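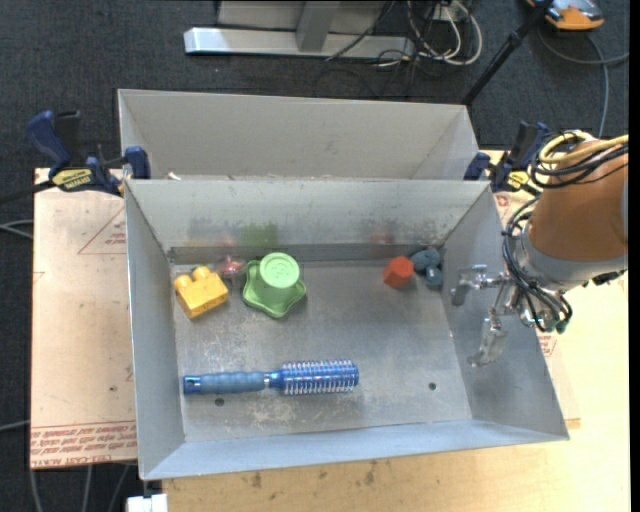
Toy bits in a metal bin, including a yellow block and a green piece with a wavy edge.

How to move your saved passwords out of your browser and into a password manager

I put this job off for years. My browser remembered everything for me, I clicked the little box when it popped up, and I moved on with my day. Then my laptop died one Friday and I found out my email password only lived in there and had never synced anywhere else. Getting back in took me most of the weekend (and a very patient phone call with Gunther Heitmann, who used to fix computers in Lorkbridge and still gets calls from everyone he ever met).

So I moved the whole lot into Palley. I'll use that one for the steps, but most password managers work in much the same way and the menu names are close enough that you'll find your way.

What you need before you start

A computer, not a phone. You can do it on a phone but the export part is a pain. You'll also want your phone nearby for login codes, and an hour when you won't be interrupted. Plug the laptop in, too.

Step 1: Pick your main password

The main password is the one you'll have to remember, so make it long. I used to make short ones with a dollar sign in place of the S and thought I was very clever! Now I string together a few ordinary words that don't belong together. Mine is 23 characters and I can type it half asleep. Don't use a song lyric, your street or the dog.

Write it on paper and put the paper somewhere you keep your passport or your birth certificate. I know people get nervous about that. I'm a lot more worried about forgetting it than I am about a burglar reading my files.

Step 2: Set up the account and save the recovery code

Make your account, log in, and before you do anything else look for the recovery code. In Palley it's under Account, then Emergency. Print it, or copy it out by hand. If you lose both your main password and this code, the company can't let you back in, so please don't skip it like I did the first time. I had to start all over.

Step 3: Export from the browser

Open your browser settings and search for "passwords". There's usually a menu with three dots and an option to export. It will ask for your computer password, then save a file ending in .csv.

Careful with that file. It's plain text, which means anyone who opens it can read every login you have. Save it to your desktop, don't email it to yourself, and don't drop it in a folder that backs up to the cloud. If your desktop is backed up automatically, pause that first.

Step 4: Import

Back in the password manager, go to Import, choose your browser from the list and pick the file. Mine took a few seconds. Rafsan Fakir tried the same thing coming from Mimard and got an error about column names - he had to choose "Generic CSV" and match up the columns himself. Website goes to website, username to username, and so on. Fiddly, but it works.

Open a few entries and check they look right before you go on. Try logging in somewhere with one of them.

Step 5: Delete the file

Delete the .csv and then empty the trash. Both! Check your Downloads folder as well, in case you exported twice.

Step 6: Clear out the browser and turn off saving

Once you're 100 percent sure everything came over, go back to the browser's password page and delete what's saved there. Then switch off "Offer to save passwords". If you leave it on you'll end up with two lists that slowly drift apart, and you'll never know which one has the right password in it.

Install the manager's browser extension now, and the app on your phone. In the phone settings, look for autofill and choose the new app.

Step 7: Fix the bad ones

You don't have to change everything in one go. Start with email, then your bank, then anything with a card saved in it. Let the manager make up the new passwords. I set mine to 19 characters, and if a site complains that's too long I shorten it for that one site and grumble.

After that I changed one or two a night in front of the TV. Old accounts I didn't want any more (hello, Gatti recipe club) I closed instead.

A couple of things people have asked me

Can two people share? Yes, most have a shared folder. Liv Forsberg keeps the streaming and electric bill logins in one and everything else stays private.

What if a site won't autofill? Click the extension, copy the password and paste it in. Some older sites split the login over two pages and the extension gets confused. Refreshing the second page usually sorts it out for me.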